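Fenmont open day, Plurnham site: notes on the kitchenware room

The Plurnham building opened at two in the afternoon, and visitors went through in groups of 6. I joined the second group. Our tour took 85 minutes, most of it in the room used for kitchen handling tasks, which was the part I had come for. Lighting is kept to the work area and the far side of the room stays dark. The desks are ordinary office desks with light wooden tops. 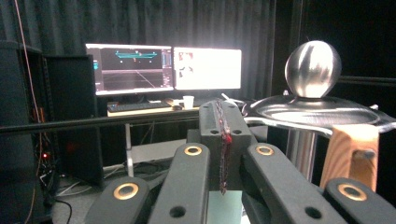 The utensil stand is a plain design. A round polished base carries one thin pole, and the hooks are short and curve outward from a circular head with a knob on top. Staff call it the Draston, after the supplier. It weighs less than I expected and shifts if a handle is caught on the pole while being hung. The base is a shallow cup, so drips from a rack like this at home would collect there and need wiping out.

Work is done on a white board with a light wooden frame, placed on a gray padded table. The set that afternoon was a wire whisk, a slotted spatula and a small mesh strainer. 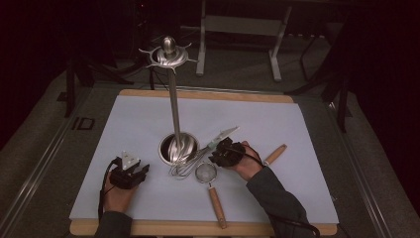 Hanging order matters more than I had assumed. A long handle hung first swings into the space needed for the next piece, and the strainer takes up more of the rack than the whisk. The task sheet, headed Matei, lists 2 orders and leaves the choice to whoever is working. I would have liked a printed copy, but none were handed out.

Parking was behind the building and the signs were adequate. Coffee was served in the lobby until four.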